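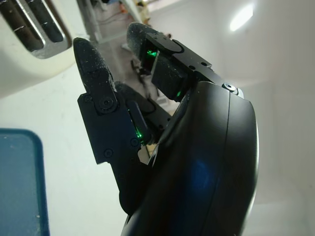
Keeping a three-finger hand in service: pads, joints, zero

Robots > Cell notes > Pilham

Last updated: Wed 14 July

1/ Service notes for the hand on the Pilham cell. The fingertip pads pick up lint from everything they touch. You can see how gray the textured pads get. Grip force readings stay normal while this builds up, so the controller won't warn you. Look at the pads at the start of every shift.

2/ Cleaning: lint-free cloth, barely damp with water, one pass per pad from the joint toward the tip. Then a dry cloth. No alcohol. We tried it on one set and the texture went hard and shiny at the crown within a week.

3/ Don't use compressed air on the tips. It drives the dust down into the finger gaps, where the linkages are, and then you have a longer job. A soft brush and a vacuum held alongside will do it.

4/ The green LEDs inside the fingers show logic power on our build, nothing more. Green does not mean the drive is off. Put the arm in its service pose, disable the drives, lock out, wait for the LEDs to go dark, then put your hands in.

5/ Screws. All the small black ones on the side plates get a paint mark check and a driver check for movement. If one turns, pull it, clean the thread, low-strength threadlocker, back in. Don't just nip it up.

6/ The silver screw with the washer, at the top of the palm shell, is the one to leave alone unless you are taking the shell off. It goes into plastic. Finger tight plus a quarter turn. The last shell we replaced had cracked from that hole.

7/ Joint play: hold the lower link still, move the fingertip side to side. A hint of movement is fine. A click you can feel goes in the log with the finger number. Two clicks on the same finger in one week and the finger comes off.

8/ Fault 241 on our controller is "finger position mismatch at home." Most of ours came from lint packed behind the hinge – the finger stops just short and the encoder disagrees. Clean first, re-home second, swap parts last.

9/ Re-zero after any finger comes off. Fingers fully open, drives enabled at low torque, run the home routine, save. Then close on the gauge block and compare with the last saved value. If you skip the save, it goes back to the old zero on the next power cycle.

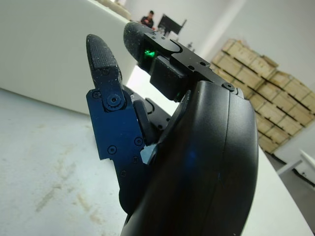
10/ Fouad Ait Ali asked whether pads can be rotated to even out the wear. Not on this hand. The pad is shaped to the tip and fits one way only. You can swap pads between fingers, but write it down or the wear log is useless.

11/ Pad life: we get up to 2,000 grasps from a set before parts start to slip. The dot pattern goes at the crown first. We change at the first smooth patch and do all the fingers together. Mixed old and new pads pull the part off center.

12/ Spares come from Skinex. Lead time has been slow, so the August order is already in. It covers pads and hinge screws. No shells this time – see 6/.

13/ Still open: a cover for the finger gaps. Biljana Todorova's first version rubbed on the link plates at full close. The next one is cut shorter at the hinge and goes on after the next re-zero.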